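Pameldale bottling hall promises small brewers a cheaper route to the shelf
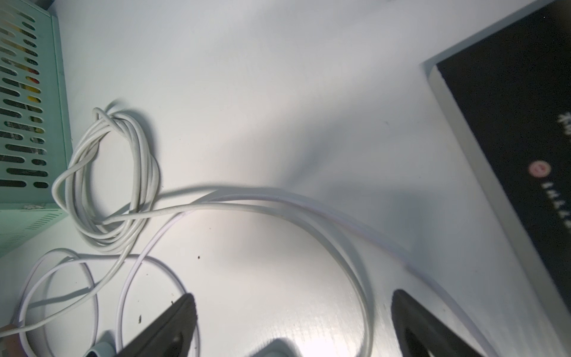

A green metal box with a slotted top, and a coil of white cable beside it.

A shared bottling and canning hall for small drinks makers is due to open in Pameldale in June, and the people behind it say it will cut costs for brewers, cider makers and soft drinks firms across the valley. How far it cuts them is less clear.

The hall is being set up by Curkero, a packaging firm run by Ravindra Solanki and Intan Lau. It has taken a lease on the old feed store on Tislow Road and says 20 producers have "expressed an interest". Asked how many had signed a contract, Mr Solanki put the number at 2.

"People want to see it running first, and I don't blame them," he said. "Once the first cans come off the line, the rest will follow."

Perhaps they will. The last shared line in the area closed after 36 months, having spent much of that time waiting for parts. Curkero says its equipment is newer and that it will keep spares on site. It would not say what the equipment cost or who is paying for it.

The pitch to brewers is a simple one. At present most of them either fill by hand or book a mobile canning van, which has to be reserved weeks ahead and charges for a full day whether or not the beer is ready. Curkero says it will take runs as small as 300 litres, with no joining fee in the first year. After that there will be a fee, which has not been set.

Cempaka Gunawan, who owns Ahn Brewing on the other side of town, has looked at the figures and is holding off.

"The price per can looks good until you add getting the beer there and back," she said. "I'd need a tanker or a lot of kegs, and somebody to drive. The van comes to my door."

Danang Tambunan is one of the two who have signed. He makes perry and ginger beer in a unit behind his house and said he had run out of room - and patience - for filling bottles himself. "My orders are nearly all in the summer. If they open late, that's my year gone."

Curkero's opening date has already moved once, from the spring. Ms Lau said the delay was down to drainage work, now finished, and that she did not expect another.

The district licensing office said an application for the site had been received and was still being considered.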